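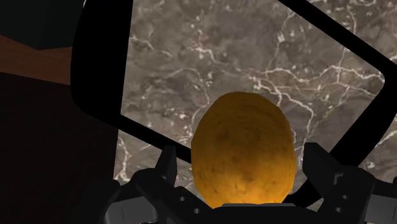

Potato-like object, golden yellow with darker mottling (render).

Naltuneo: a dataset of potato notes from one stubborn garden

Hi! Naltuneo is a plain old table of potato growing records, 1167 rows of it, covering what I planted, where it went, what came up and what I thought of it on the plate. I started keeping it in a paper notebook, then in a spreadsheet with far too many colors, and now it lives here as a CSV so other people can poke at it.

I garden on a sloping lot in Baltley, with clay at the bottom and something closer to gravel at the top. That slope is the whole reason the data might interest you. The same seed potatoes went into both ends in most seasons, so you can compare them side by side (the clay end wins on weight and loses badly on slugs).

What's in the folder

plants.csv is the main file, one row per plant.
beds.csv has the bed names, soil notes and how much sun each one gets.
kitchen.csv is my cooking notes, matched to plants by the plant_id column. Only 880 plants have one. The rest got eaten before I wrote anything down, or went to neighbors.
changes.txt is a list of things I've fixed.

Columns in plants.csv

plant_id: a number. It doesn't mean anything, and there are gaps where I deleted duplicates.
bed: short name, matches beds.csv.
variety: the name on the bag, spelled the way the bag spelled it. If I lost the bag it says "unknown", and there are more of those than I'd like.
planted_month and dug_month: month only. My early notebook pages just said things like "after the rain", so I gave up on exact days.
spacing_cm: distance to the next plant in the row. If it's blank, I used the width of my boot plus a bit.
tubers: how many I dug up, counting anything bigger than a walnut.
weight_g: total weight for the plant, dirt brushed off but not washed.
scab: none, a little, a lot. My own eyeballing.
slugs: same scale, same eyeballs.
notes: whatever I felt like typing. Some of these are long and a few are cranky.

About the weights

I used two different scales over the years. The first was an old kitchen scale that stuck a little below 60 grams, so don't trust any of the tiny numbers from the early beds. The second is digital and I checked it against bags of sugar. There's a scale column with "old" or "new" in it so you can drop the old ones if they bother you.

Oh, and one bed (called "fence") was watered by a drip hose that leaked for most of one summer before I noticed it in August. Those plants are huge. I left them in, with "leaky hose" in the notes, so search for that before you get excited about the averages.

The kitchen file

I boiled, baked and fried, and gave each one a score from one to five for taste and another for texture. It's one person's tongue and I like a floury potato, so waxy ones get a rough ride from me. If you love a waxy potato salad, maybe flip the texture column upside down!

Loading it

It's comma separated, UTF-8, with a header row. The notes column has quotes and commas inside it, so use a real CSV reader and don't just split on commas (I did that to myself once and lost an evening). Empty cells mean I didn't record it. A zero means zero, and yes, there are plants that made zero potatoes.

I clean everything with a little script called Priren, which is in the tools folder. It trims spaces, fixes the variety names I mistyped and complains loudly about bad plant_ids. You don't need it to use the data, but if you're sending me corrections please run it first.

Things I'd like to add

Soil tests for every bed, top and bottom
Rainfall (I have a gauge now, I just forget to read it)
The records from Horobets, the shared plot across town where I grew a few rows for a while. They're on paper and my handwriting was awful.

Using it

Go ahead and use it for classes, charts, blog posts, whatever you like. A mention of Naltuneo would be nice. If you find a mistake, open an issue with the plant_id and tell me what looks off, and I'll dig out the notebook and check. I'm slow to answer in planting season, quicker once the ground freezes.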